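Demo collection, week two of the drawer task

February has mostly been drawers. I said in my last post that I would write up how the collection is going, so these are my notes before I forget the details.

The task is short. There is a small gray table with a bowl and a can on top and a drawer underneath, and a water bottle that has to end up where the instruction says. The instruction changes from one episode to the next, and so does the place the bottle starts from. Everything else stays put, at least for this batch. I drive the arm, Jordan Staniforth checks the recordings, and we swap when one of us gets tired of it.

We have 233 episodes we are willing to keep. I threw out 29 more, mostly for the same fault: I would stop in mid-air to think, and the model learns the stopping along with everything else. On the Plimach project we left those in and ended up with a policy that hovered in front of every handle it met. I don't want to do that again.

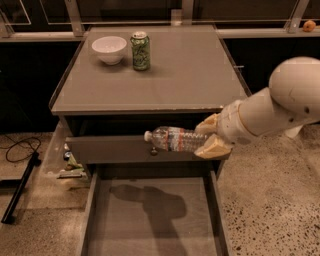
The other thing I have changed is the speed. My early episodes were slow and careful and they all looked alike, which sounds good until you train on them. Now I try to come in from a slightly different height each time and I don't correct a grip that is a little off center as long as it holds. A learner needs to see some grips that aren't perfect.

Clear plastic is hard. The label is the only part of the bottle that the depth reading gets right every time, so I was closing on the label out of habit. For the last 12 episodes I made myself vary that too. I can't say yet whether it helps. Training takes a night and the queue at Folska is long this month.

Labels on the episodes are still done by hand. Each one gets the instruction, the start position, and a mark for whether it went to plan. I tried writing the instruction after the episode instead of before - it was quicker, but I caught myself describing what I had done and leaving out what I had meant to do, so I went back to the old way.

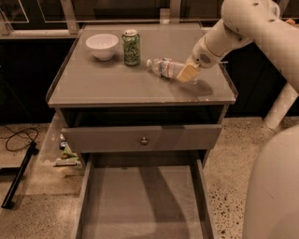
Elżbieta Piątek wrote to ask whether I should be throwing out the pauses at all. She would keep them in a separate folder and train once with them and once without, and she thinks 29 is enough to show a difference if there is one. She also wants to know why the bowl and the can never move.

The first point is fair and I will do it, as I still have the raw files. On the second, they will move in the next batch. I wanted one clean set before adding that.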